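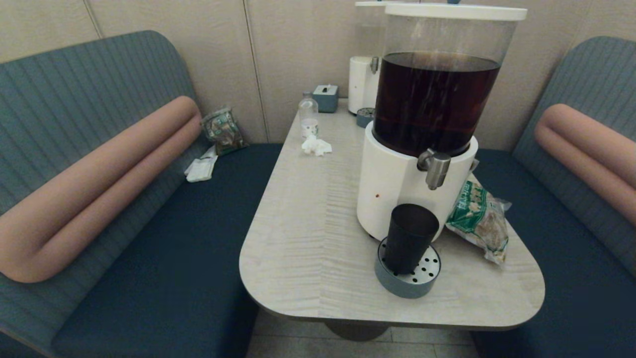 Parte II – Métodos de ensaio

Capítulo 6
Avaliação de políticas de manipulação fora do laboratório

6.1 O problema da tarefa curta

Servir uma bebida a partir de um dispensador com torneira parece uma tarefa pequena. Para uma pessoa, resume-se a pôr o copo debaixo do bico, acionar a alavanca e esperar. Para um manipulador, a mesma tarefa divide-se em fases com exigências diferentes: a aproximação ao copo, a preensão, o transporte, o alinhamento com a torneira, o acionamento e a retirada. Cada fase pode falhar por motivos próprios, e uma taxa de sucesso global pouco diz sobre a fase a corrigir.

Neste capítulo usamos como caso de estudo o ensaio Drirkia, conduzido por Mirjam Kuipers com o grupo Ayaaba. O ensaio decorreu em março, numa zona de refeições com bancos estofados frente a frente e uma mesa fixa entre eles. O espaço não foi preparado para além do necessário à segurança. Os objetos de uso corrente, como lenços de papel, garrafas e embalagens, ficaram onde estavam, porque o método pretende medir o desempenho em condições de uso e não numa bancada limpa.

Definições usadas no capítulo

Episódio: uma tentativa completa, desde a posição de repouso do braço até ao regresso a essa posição.
Fase: parte do episódio delimitada por um acontecimento observável, por exemplo o contacto entre a pinça e o copo.
Intervenção: qualquer ação do operador que altere o curso do episódio, incluindo tocar no objeto manipulado.

O conjunto de dados tem 1252 episódios. Destes, 74 foram separados antes do treino e usados apenas na avaliação. A separação fez-se por sessão: nenhum episódio de avaliação partilha a sessão com um episódio de treino. Quando a separação se faz ao acaso entre episódios, duas tentativas quase iguais, gravadas com poucos minutos de intervalo, podem cair uma de cada lado, e o resultado sai inflacionado.

6.2 Observação a partir do punho

A câmara de cabeça mostra a disposição geral da mesa, mas perde detalhe na zona de contacto. A câmara do punho tem o problema inverso. Vê de perto os dedos da pinça e o objeto, com um fundo que muda a cada movimento do braço. 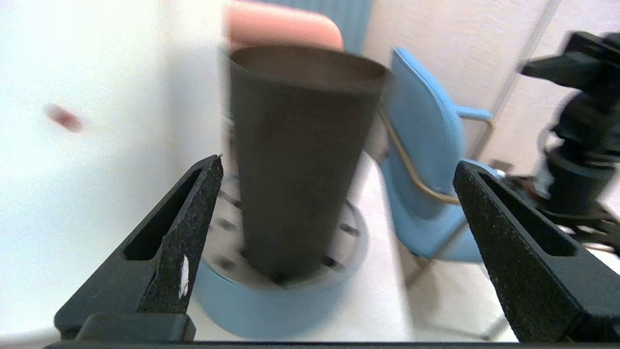 O arrastamento de movimento é frequente neste tipo de vista e não deve levar à exclusão automática do episódio. Kuipers comparou duas versões da mesma política, uma treinada com todas as imagens e outra apenas com as nítidas. A segunda obteve pior resultado na fase de alinhamento, em que o copo tem de assentar na grelha circular por baixo do bico. A explicação proposta é que a filtragem retira do treino sobretudo os instantes de movimento rápido, que continuam a ocorrer durante a execução.

Na anotação, cada episódio de avaliação foi visto por 2 anotadores independentes. Houve desacordo na fronteira entre transporte e alinhamento em 42 episódios, e a definição dessa fronteira foi depois revista. O critério inicial, «o copo está próximo da torneira», foi substituído por outro baseado no contacto com a grelha.

As intervenções foram registadas à parte. Um episódio em que o operador toca no copo conta como falha, mesmo que o copo termine na posição correta. Na secção 6.3 descreve-se a ficha de registo e o modo de calcular a taxa de sucesso por fase.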